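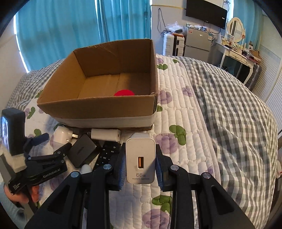
Every few months somebody promises that robots will soon clear up after us, and that the clever part can be done by people at home. Talero, a shared workshop in a former tyre depot, has been saying so since August. I went along to see the build night, and came away with printed plastic under my fingernails and most of my doubts intact.

The idea is simple enough. You squeeze a hand-held gripper, pick things up, put them in a box, and do it again. Do it 1,575 times and a machine might learn the trick. Might. Chargers are kind to a beginner, with flat sides and hard corners. Try a sock.

The members' version, called Maglaya, costs 140 pounds in parts if you already own a printer, and takes more than 80 hours if you've never tapped a thread. The finger joints were the worst of it. Mine stuck, then flopped, then stuck again. The soft pads do help, I'll grant that.

What does the household get at the end? For now, sore thumbs and a folder of clips. The club hopes Kirner, a second-hand arm bought in bits, will use them by spring. It couldn't lift its own wrist when I was there.

1,782 shares
3 comments

Built one of these. The pivots loosen after a week, use threadlock.

140 quid to put a plug in a box? I have children for that.

Does it work left-handed?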